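Kinda Kitchen: our spring robotics class gallery

Posted Mar 17, 2022

Hi everyone, and welcome to the gallery page for the two-arm class! I promised the families I'd put something up before spring break, and then I spent two evenings writing far too much under it, so get yourself a coffee. We're a high school robotics class, we meet in the last period and usually run well past it, and this semester's project is called Kinda Kitchen. The name started as a joke on the whiteboard (can the robot cook? kinda) and by the second week it was on the sign-up sheet, so that was that.

The assignment sounds small. Two arms, one table, and a set of ordinary kitchen jobs: pick up a piece of food, move it, set it down on a plate, open a door, close a door. Every job has to be written up so another student can run it from the notes alone. We log every attempt in one shared sheet, good or bad, and as of this week it has 2198 rows. Of those, 1349 are marked as clean runs. I had hoped for better by now, but the students keep reminding me that most of the bad rows come from the first month, when we couldn't get the two arms to agree on where the table was.

We split the class into teams for this one. Leltia is the team on food handling, and they picked their own name and won't tell me what it means. Zetbridge is the team that does the software connecting the two arms, so one arm knows to stay out of the way while the other one works. They share a table, a sheet and a supply of snacks, and they argue a lot – mostly in a good way.

Now for the toaster oven job, which is the one everybody asks me about in the hallway. 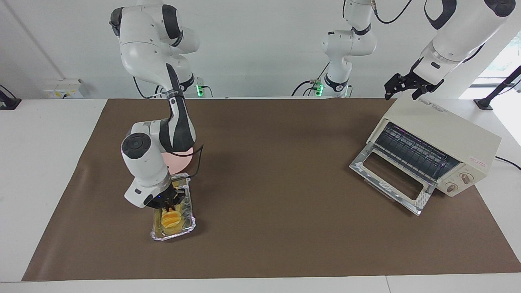 Leltia's tray job, with the right arm down in the clear tray, fingers on the yellow piece, and the left arm up over the toaster oven with its door open. There's a pink plate back there behind the forearm too. I love how much is going on at one table!

Kjærgaard wrote in to ask why we don't just give the robot a spatula and be done with it, seeing as any cook would slide something flat under soft food before trying to pinch it. Fair question, and the class has been split on it since January. A spatula means the arm has to pick up a tool first, hold it at a steady angle and put it back afterward, which makes three more jobs to write and three more places to lose a run. On the other hand, plain fingers leave dents. Leltia wants to stay with fingers until the May demo. Zetbridge would switch tomorrow. I'm staying out of it (but I did buy a spatula).

A few words on grip, since this is where the hours go. Hard things are easy: you close the fingers until they stop. Soft food keeps giving way, so the students have to decide how far to close and then live with it. They began with a single number for everything, and it was a mess. The sheet now has a separate setting for each item, along with a column called "squish" that goes from zero to five and is graded by eye. Very scientific, I know. We've had some heated conversations about what counts as a three.

The other big lesson has been waiting. Our first scripts had both arms moving the whole time, because it looked cool, and they kept wanting the same patch of air. The Zetbridge fix was dull and wonderful: one arm parks, the other works, then they trade. It made the runs slower and much calmer, and I noticed the students stopped flinching.

For those who like numbers, the longest script we have is 58 steps, and it's printed out and taped to the inside of the cabinet door with pencil notes all over it. Step 31 has been rewritten so often that you can hardly read it. If your kid has been muttering "thirty-one" at dinner, now you know why.

What's next: we want 4000 rows in the sheet by the end of the school year. It's a stretch – we'd have to pick up the pace quite a bit – but the class voted for it and I was outvoted. The demo in May is open to families, little brothers and sisters included, and each team will run one job start to finish and talk you through their notes. If you've got old plastic trays or plates you don't need anymore, send them in with your student. Any color is fine, and odd sizes are very welcome.

I'll add more pictures after break, once Leltia has picked their demo job and Zetbridge has stopped changing the software every afternoon.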